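Notebook > Materials > Foam

Molded foam inserts: storage, layout and trimming

Last updated: April

The previous post on foam covered flat sheet, which is easy. Sheet has two faces and four edges, it stacks, and if you cut it badly you turn it over and cut it again. Molded inserts are a different problem. They have a lip, they have tabs, they have an up side and a down side, and they remember anything you do to them while they sit in a pile.

I have been working with black molded inserts on and off since the Sornley job, and I keep getting the same questions by email, mostly from people who bought a carton of them for a case or a seat and found that half no longer fit. These are my notes. They apply to closed-cell parts with a raised rim. Open-cell cushion foam behaves differently and I don't use enough of it to have an opinion.

Unpacking

Parts arrive nested. The supplier does this to save carton volume and it works, but the lip of each part is bearing on the back of the one above it for the whole trip. Take them out of the carton the day they arrive. A part left nested for two weeks in my shop had a dent in the rim that was still there a month later. A part from the same carton, unpacked the same afternoon, was flat by the next morning.

Lift by the body. The tabs look like handles and people use them as handles. On the parts I get, the tab root is the thinnest section, and a pull in the wrong direction starts a tear that you will not see until the tab is pushed into its slot and comes off in your fingers. I lost three tabs this way before Xinyi Song pointed out what I was doing. She had been watching me do it for most of a morning.

Laying out

Single layer, one row, all facing the same way, nothing touching if there is room. I put the row along the far edge of the table and keep the near side clear for whatever I am doing with my hands. A long narrow table suits this better than a square one. On a square bench the parts end up in a block and the ones in the middle get leaned on.

Table color matters more than I expected. For years I did this on a dark rubber mat, which is comfortable and protects blades, and is useless for looking at black foam. The outline of the part disappears. Flash along the rim disappears too, and so do the crumbs that come off during trimming, which then get pressed into the next part. On yellow, every edge is legible from standing height. White also works but glares under strip lights. I would not use gray.

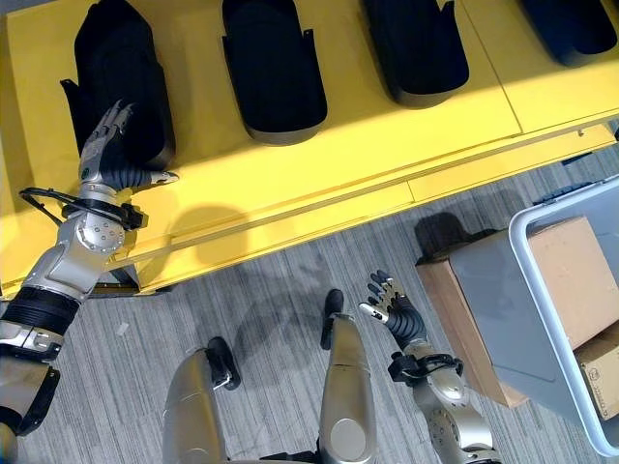

Four inserts in a row on the yellow table, the first with its rounded end toward the near edge.

Watch for seams if the table is made of panels. A seam is fine under the body of a part. Under the tip it can be a nuisance, and if one panel stands proud of the next, even by the thickness of a business card, a part set down across it for a long time will pick up a line. Run a fingertip over the joint before you start. If you can feel it, move the row.

Resting

After unpacking I let the parts rest overnight at shop temperature. My log sheet says 9 hours minimum. That figure came from the Watkins data sheet for a sheet product I no longer buy, and I have never tested whether it is correct for molded parts. It covers an evening to a morning, so it costs me nothing and I have kept it.

Do not speed this up with a heat gun. The rim relaxes before the body does and then you have a part that is the right size everywhere except the place where the size matters.

Checking the shape

I check three things and in this order.

Rim height. A straightedge laid across the raised lip should touch on both sides. If it rocks, the part has twisted, and twisting is usually a nesting problem that more rest will fix. Give it a second night before rejecting it.

Tip. The rounded end should be a smooth curve with no flat on it. Parts stored on end get a flat. I have seen this on every carton that came through the Ivau depot, where I assume they stand the cartons up. A flat tip does not recover, in my experience. If the cavity is forgiving, use the part. If it isn't, put it aside for scrap.

Tabs. Bend each one gently outward and look at the root. A clean root stays an even black. A damaged one shows a paler line. Stop there and don't bend it further to make sure.

Surface sheen is not a defect. The skin on molded foam picks up light at low angles, and on a black part the shine can go bluish. I had a long exchange with a reader last year who had returned a carton over this. If the color change moves when you move your head, it is the skin. If it stays put, wipe it with a damp cloth, and if it still stays put, it may be release agent, which matters only if you plan to glue.

Trimming

Most inserts need a little off the flash line and nothing else. I use a fresh snap-off blade extended far enough to flex, held nearly flat to the part. Short strokes will give you a stepped edge. One long stroke from the straight side around the tip is better, and it takes some practice to keep the angle through the curve. Practice on the scrap parts with flat tips.

Change the blade early. Foam dulls a blade faster than you would think from how soft it is, and a dull blade drags the skin before it cuts it. I get four parts from a segment, sometimes five.

For sanding I have gone back and forth. Anything coarse tears. I currently finish tight-fitting rims with 2000 grit used dry, with almost no pressure, and most parts get no sanding at all. The difference is visible but I doubt it is functional. The Billivis blocks people recommend are too stiff to follow the lip.

Brush the table between parts. Black crumbs on a yellow surface are easy to find, so there is little excuse for leaving them there.

Labeling

Labels go on the underside, on the body, away from the rim. I use paper tape and pencil. Marker bleeds into the skin and cannot be read on black in any case, and I tried a silver paint pen for a while but it transfers to whatever the part touches next.

My part numbers are only meaningful to me: 803 is the narrower cavity, 901 the wider. The two are close enough in outline that I have mixed them up when they were lying at different distances on the same table, where the near one always looks larger. Measure across the widest point before writing the label. Do not go by eye.

Storage

Flat, single layer, on open shelving, rim up. It uses a lot of shelf. If you have to stack, put a stiff board between layers, with spacers taller than the lip so that the board bears on the spacers. Cardboard sags and is not a board.

Keep them out of direct sun. One shelf in my shop gets an hour of it late in the day and the parts on that shelf have gone slightly brown on one side. They still fit.

Still to write up: adhesives, and the question of whether washing off release agent shrinks the tabs. I have six parts soaking at the moment and will add the measurements when they are dry.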